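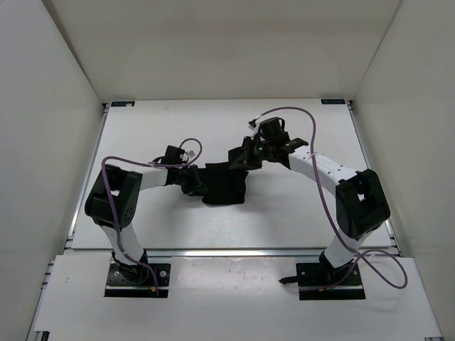 두 팔 연동 설정은 제가 Werberg 키트를 조립하면서 제일 오래 붙잡고 있었던 부분이라, 순서를 조금 자세히 적어 둘게요. 기본 설명서는 팔 하나씩 따로 보정하고 끝나는데, 그대로 두면 둘이 같은 물건을 잡았을 때 서로 당기거나 밀어 버리거든요. 그래서 저는 검은 천 한 장을 양쪽 그리퍼에 물려 놓고 맞춥니다. 가운데가 이렇게 축 처질 만큼 여유를 주는 게 좋아요. 보라색 케이블도 팔꿈치 위로 넉넉하게 돌려 두시고요.

4. 두 팔 연동 맞추기

시작 전에: 3장의 단독 보정을 양쪽 다 마쳐 주세요. 받침판 나사도 한 번씩 더 조여 주시고요. 저는 이걸 건너뛰었다가 처음부터 다시 했어요 ㅠㅠ

1) 전원을 켜고 제어 프로그램 Brinano에서 '양팔' 탭을 엽니다. 왼팔, 오른팔 순서로 연결하세요.

2) '기준 자세'를 누릅니다. 두 팔이 천천히 안쪽으로 들어오니까 그동안은 작업대에서 손을 빼고 계세요.

3) 왼쪽 그리퍼에 천 끝을 물리고 '닫기'를 누릅니다. 그다음 오른쪽도 똑같이 해 주세요. 천은 얇은 면 손수건 정도면 충분해요. 수건처럼 두꺼운 건 집게가 끝까지 안 닫혀서 저는 포기했습니다.

4) '간격' 값을 135로 넣고 적용합니다. 단위는 mm예요. 천이 팽팽해지면 값을 조금씩 줄이세요.

5) '동시 이동 시험'을 실행합니다. 좌우로 여섯 번 왕복하는데, 중간에 천이 빠지면 정지하고 3)으로 돌아가면 됩니다.

6) 끝나면 '저장'을 누르세요. 저장 안 하고 창을 닫으면 값이 그냥 날아갑니다!

참고: 저장한 뒤 '엔코더 값' 창에 숫자 두 개가 뜨는데, 제 경우는 왼팔이 2,578, 오른팔이 1,092였어요. 설치 방향이 서로 반대라 두 값이 달라도 괜찮습니다. 키트마다 다르게 나오니 제 숫자를 그대로 입력하지는 마시고, 본인 값을 메모해 두세요. 펌웨어를 올린 다음에 비교할 때 꽤 쓸모 있어요.

주의: 시험 중에 천을 손으로 잡아당기지 마세요. 힘 제한이 걸리면서 팔이 그 자리에서 멈추고, 2)부터 다시 해야 합니다. 급할 때는 화면 버튼 말고 비상 정지 스위치를 누르세요.

주의: 케이블이 관절 사이에 끼지 않는지 꼭 확인해 주세요. 동봉된 타이로 꽉 묶으면 깔끔해 보이긴 하는데, 팔을 뻗을 때 그리퍼 쪽 커넥터가 당겨져요. 저는 손목 위쪽에 작은 고리 하나가 남을 정도로 풀어 놓고 씁니다.

오른팔만 연결이 안 될 때
USB 허브를 거치지 말고 본체에 직접 꽂아 보세요. 그래도 안 되면 Brinano를 껐다 켜고 오른팔부터 연결해 보시고요. 저는 두 번째 방법으로 해결됐어요.

Grolcombe 그리퍼로 교체하신 분은 4)의 간격 값이 안 맞을 수 있으니 부록의 표를 먼저 보고 오세요.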